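Filed under: Bench Notes / Home Chores
2 comments · 17 shares

Thursday, late afternoon, Clomia notebook

I promised myself I'd write this one up the same day, while my wrist still remembers it, and so I'm sitting down with a mug of tea before I've even swept up. Anybody at Markesstead who wants the short version can skip to the last part. The rest of you know how I am.

The question we keep coming back to, and the one my neighbors ask me over the fence, is whether a machine can tidy up a house yet. My feeling this month is warmer than it was in March, but I still wouldn't hand over the snack box. I mean that literally! Putting snacks away in a box is a chore a child will do for you if you let them keep one at the end, and it has given me more trouble than anything we tried on the Pidarent shelf job, where every carton was square and stood where the last one had stood.

What makes it hard is the wrappers. A stiff box tells you where its edges are and stays that way while you come at it. A snack packet has air in it, or it has one hard lump in the middle and nothing at the ends, and when you close on it the whole shape moves over to one side. If you take hold by the crimp you get a nice secure grip and a packet that swings like a bell. If you take hold by the belly you have a steadier packet, and you also have a fair chance of crushing whatever is inside (I have eaten a good many crumbs in the name of research and I don't regret it).

Then there is the shine. Foil and clear plastic both throw the light around, and a clear packet lying over a bright one looks to the software like a single odd thing with two colors. I would like the Taipe people to think about this part before they send me another build, because the last one was so sure of itself around foil. It would have been better off hesitating, the way you or I do when we reach into a drawer without looking.

I kept to a room with the ordinary clutter left in it. I know there's an argument for a bare table and a gray backdrop, and I've made that argument myself, at length, to people who were trying to eat lunch. But houses have toys in them, and gift bags, and instruction sheets that got unfolded once and will never go back the way they were. If the thing only works on a bare table then somebody has to clear the table first, and that was the chore.

Tally for the afternoon, for what it's worth: 76 tries written down, and 17 of those I marked as ones I'd want to look at again. I was fussy. I marked a try if the packet leaned on its neighbor in a way that bothered me, even when it ended up where it was meant to go. Somebody less fussy would have marked fewer, and I'd be glad to have a second person go over my marks, preferably one who hasn't heard me complain about crimps.

A few things I want to remember:

- Come in low and level for anything standing up. Coming in from above looks tidy and pushes the packet down into whatever is under it.
- Let go slowly. Slower than that. The pads like to hang on to soft plastic for a moment.
- Leave some open floor in the box. A full box is a different job and should have its own page.
- Cloth under the box creeps. Smooth it out between sets, or put up with it and write down that you did.

The upright ones are still my favorites to work on. There's a moment with the pads on either side of the packet, and other wrappers crowded in behind and underneath, when a person would simply know how hard to squeeze, and I'd dearly love to be able to say what it is we know. The orange packet near the front of the mint-green box is just that sort of case.

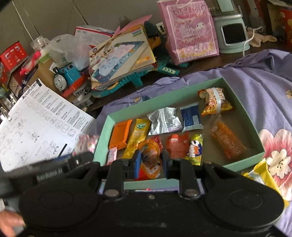 What I'd try next

Same box, same snacks, softer grip, and the whole set run 2 times over so I can tell a bad approach from a bad afternoon. I'd also like one session with the lamp moved, on account of the foil. If Markesstead can spare the stiffer pads I'll take them, though I'm not hopeful. Must buy more snacks.

Tagged: grasping, soft packaging, around the house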